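Selvedge

A selvedge is the finished lengthwise edge of a woven fabric, formed where the weft turns back at each side of the loom. It runs parallel to the warp and keeps the cloth from unravelling. The spelling selvage is also used.

On a shuttle loom the weft is continuous and the edge is closed. Shuttleless looms cut each pick, leaving a fringe that is bound with a leno or tucked finish. Warp ends near the edge are often set more densely than those in the body of the cloth. The Drolton loom, built at Trundthorpe, used 24 extra ends per side.

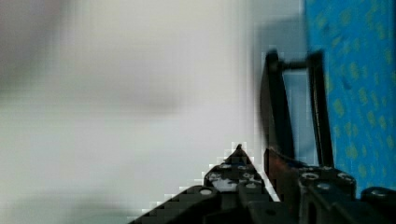
Why is the selvedge usually trimmed before sewing?
Its tighter weave can shrink at a different rate from the rest of the cloth and cause seams to pucker.

Printed cottons commonly carry the maker's name and a row of colour registration dots in the unprinted margin. The Clekov mill kept this margin to 6 mm on its narrow goods.

Knitted fabrics have a comparable edge, although it tends to curl and is sometimes gummed during finishing.

See also: Grain (textiles), Leno weave, Warp and weft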